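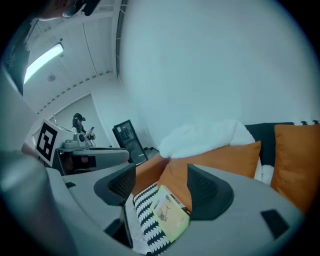 Kane Faulkner
Notes secretary, Tollham Shared Workshop

Gripper build group, November minutes

Started late, 20 past. Apologies from the Lacson end, they have the van. Last minutes taken as read, one fix: the spring order was for the wrist, not the trigger.

1. Hand-held gripper
Both fingers on, dark textured pads on the inside faces. Main test item is the black and white patterned one with the pale yellow-green card on top. Long talk about this. Half the room wants plain cardboard blocks so the results mean something, other half says nobody at home picks up cardboard blocks. Agreed to keep household items and write down which one was used each time. The log so far is a mess, Kane to retype.

Pads: present mesh stays for now. Bivov sheet was cheaper but the sample peeled at the corner after a weekend on the bench. Try one more glue before giving up on it. Cut the new ones a bit long and trim after, last lot came up short at the tip.

Trigger pull still too heavy for small hands. Two ideas — longer lever, or move the pivot back. Longer lever first, its only a reprint. If it hits the palm guard then we do the pivot.

2. Body print
Light gray body is version 6. No changes tonight. Someone has been printing from the old file, please delete anything in the shared folder without a 6 in the name. Infill back up to 100 for the finger mounts only, everything else leave alone. Print time went up and there was grumbling about the queue. Queue rule stands, one long job per person overnight.

3. Marker boards
Square marker on the white board works well enough upright at the desk. Question was whether to print them bigger. Not yet. Matte paper next time, the ceiling light gives glare on the glossy stuff. Spare boards live behind the laser cutter, put them back flat please, two are warped.

4. Arm on the desk
Discussed moving it nearer the wall. Against: cable run. For: more elbow room when two people are working. Left where it is until the longer power lead turns up. Reminder that the stop button has to be in reach of whoever is running it, not whoever is watching.

5. Grisosia open evening
They have offered us a table. Yes in principle. We'd take the hand-held one only, the arm is too much to carry and nobody wants to recalibrate it afterwards. Need a short sheet saying what it does, one side, no acronyms. No takers for writing it so far. Ask agian by email.

6. Money
140 left in the build pot after the servo order. Agreed to hold it for bearings and not spend on a new case. The old case needs a latch, there is one in the odds drawer.

7. Any other business
Labels on the filament bins are falling off. Tape gun is missing, was last seen by the drill press. Couch stays, vote was not close.
Request for quieter vacuum noted, no money for it.

Actions
Kane — retype log, clear old files, email re open evening sheet
Whoever is in first — lever reprint, start it before lunch so the queue is free
Lacson lot — bring back the hex keys and the long clamp
All — initial your entries in the log

Next meeting same time, bring your own mug. Closed 9.40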